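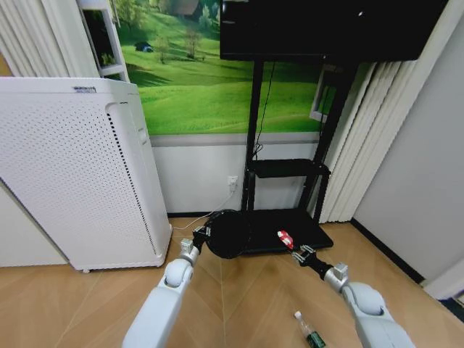
The first thing that goes is the gripper pads. Then the wrist cable, if somebody routed it wrong. Then the calibration, which goes a little every day and which you don't notice until the left hand closes on air a finger's width from the thing it was sent for.

I spent most of a week at Fovley, where a small crew keeps a two-armed mobile robot running in a room made up like somebody's living room. They call the robot Emesus. They call the room the room. My notes are mostly times and part names, and a lot of coffee.

Mornings start with the arms down and power off. One person wipes the casings, both sides, elbow joints first. Dust collects there, and hair, and a fine gray fluff that comes off curtains. The cloth is dry. Somebody used a spray cleaner once and it got under a seam, and the joint was out for two days.

Then hands on. You take the arm at the wrist and move it through its range, slow, brakes released. You're feeling for a catch. A good joint moves like a heavy door. A bad one has a spot in it, a tiny click, always at the same angle, and once you've felt it you can't stop feeling it. The technician had me try both arms without telling me which was the bad one. I got it wrong.

Grippers next. Two fingers each, a rubber pad on each finger. Pads are the cheap part and the one that causes the most grief. New ones are tacky and grab everything. Worn ones go shiny and a bottle cap will slide right out. Shop rule is a swap at 3,000 closes, written on a card taped inside the cabinet door. The last set on the right hand got to 3,361 before anybody looked at the card. No drama, just a bad afternoon of dropped things that got blamed on software.

It's nearly always blamed on software first.

The pads come from Druvent in bags of 30. Two tiny screws hold each one, and the screws are the reason there's a magnet on a string hanging off the bench. You do not want one of those rolling under a baseboard. They've tried a clip-on version. Came off in the first hour, back to screws.

Power up is its own ritual. Check the stop button. Check it again with someone else watching. Lights on, arms to home position, and everybody steps behind the tape. The robot then touches a set of known points with each hand and compares where it is with where it thinks it is. Takes a few minutes. If the two numbers disagree by more than 2 millimeters you do it over, and if they still disagree you start looking for a loose bolt at the shoulder.

There was a loose bolt at the shoulder. Twice, in the week I was there. Same bolt. Somebody had put thread locker on it in December and the date was on the tape, 12/06/2025, in marker, and it had let go anyway. They've moved to a different washer now, one with teeth. So far so good, said the crew lead, and then looked around for some wood to knock on.

Low reaches are hard on the machine. Most of what people want picked up in a house is on the floor or close to it — a cup, a toy, something that rolled under the TV. To get there the arms have to go out long and down, and that's the worst posture for the shoulder motors. They run warm. The crew tracks the temperatures and when the shoulder gets near its limit, the arm goes home and waits. People find this annoying. The motors last longer.

Big furniture gets in the way too. A cart with a wide base is a lip to bump a knuckle on. Cords on the floor are worse, a wheel rides up on one and every number is off by the height of the cord. You can tape cords down or teach the robot to go around, and the crew argued about it for a good part of lunch. Tape was winning when I left. The other side had a point though, nobody at home is going to tape anything.

Shiny floors, same story. The depth sensors don't like a reflection, and clear plastic is worse. A bottle you can see through, the sensor mostly can't see at all. The fix on bad days is to lower the blinds and run it again, then write down that you did. The writing down gets skipped more then it should.

The log, by the way, is paper. A spiral notebook, one per robot, plus a file that's supposed to match it and doesn't. The notebook for this one has just passed 2,000 entries. Half of them say "ok." The good ones run long. "L wrist hum at slow speed, gone when warm." "R finger sticking, cleaned, still sticking, cleaned again, fine." Modise, the outfit that services the drives, asks for photocopies before they'll even open a case. Smart of them.

Wrist cable took up my last full day. It runs along the forearm and has to have slack, but not enough to snag. The one they pulled had a flat spot where it had been pinched in the same fold over and over, and if you bent it there the hand lost power for a blink. New cable in, three ties, loosely. Arm through its full range by hand. Tie number two moved back an inch. Again. Then power, then the touch points, left hand first.

Left passed. Right passed on the second try. Somebody wrote "ok" in the notebook and went to find the pads.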